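Home Issues Authors Submit Search

We use cookies to improve your reading experience. Accept Manage settings

3. Materials and setting

3.1 Plates and racks

Earlier work on household dishwashing has looked mostly at water and detergent use. Less has been written on what happens between the sink and the cupboard, where plates stand in a rack and are picked out again one at a time. Our interest is in this second stage, and in how the form of the rack and the mix of plates in it shape the order in which people load and unload.

The plates used in the study do not match. A survey by Frandsen and Ingvarsson of 653 households in Ustum found that mixed sets were the normal case: plates were bought in different years, handed down, or left over from sets that had since been broken. We therefore put together a stock of plates that differ in color, rim and decoration, bought secondhand from Zumby and from two smaller shops. Each plate was given a short name based on its most obvious feature (for example "striped" or "mint") and these names are used in the tables.

Racks fall into two broad types. In the first, plates lean against one another or against a low rail. In the second, dividers hold each plate on its edge. We used the second type, since a plate's place in the rack can then be recorded as a slot number. Figure 1 gives the arrangement on the tabletop, with the striped plate upright at the left end of the wire rack, a copper-orange rim just behind it, and the mint-green plate lying flat to the left.

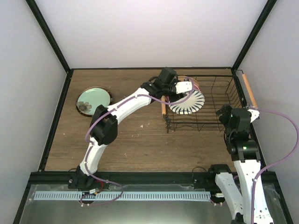
Figure 1. Plates in the divided rack and on the tabletop. The wooden handles are at the two ends of the rack.

3.2 Placement and spacing

A plate can be at one of two stations: in the rack or flat on the table. Plates on the table were laid face up, with no stacking - a stack fixes the order in which plates can be taken, and we wanted that order left open. The rack was kept toward the back of the table and was not turned during a session.

Spacing in the rack was coded as close (neighboring slots), open (one slot free between plates) or wide (two or more free). Close spacing saves room, but the rear plate is partly hidden when viewed from the front, and its rim is harder to reach without touching the plate ahead of it. Cluviver reports the same problem with bowls, where the curve of the side makes it worse.

The full set of placements was run 11 times. Before each run the plates were wiped with a dry cloth and checked for chips along the rim. A chipped plate was taken out and replaced by one of similar size, and the change was noted in the log. Hallgrímsson used a weight limit for the same purpose, but our plates were close enough in size that we did not need one.

Slot numbers were written down by one coder and checked by a second. Where the two disagreed, the entry was settled by going back to the log for that run.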